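4.3 Clearing a mixed tray

Tray clearing is the hardest chore in the Judgate home set. The arm can do it, but it is slower than a person and should not be left to run alone. Set up the tray by hand the first few times.

1. Put the tray on the counter within reach of the arm.
2. Place the buzzers upright, domes facing up.
3. Add the small toys between them. Leave a few touching.
4. Select CLEAR TRAY and set grip force to 18. Do not go above 70 with hollow plastic.
5. Press Start and stay within reach of the stop switch.
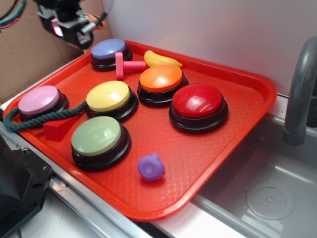 Figure 2. Mixed tray at the sink: six buzzers, small toys and a rope.

Buzzers are the easy part. They are round, they stand up on their own, and the gripper can take them by the black base. Rope is much harder. The arm may pick up one end and drag whatever the rest is lying on or around. If this happens, press Pause, free the rope by hand and press Resume.

Color can also cause a miss. A red block on a red-orange tray may be skipped – use a tray of a different color if you need every piece picked up.

CAUTION: A tray that overhangs the sink can tip when weight is taken off the counter side. Slide it fully onto the counter before a first run.

NOTE: If the arm stops with error 71, it has failed to grip the same item twice. Remove the item and press Resume. Washing and drying are not supported in this release.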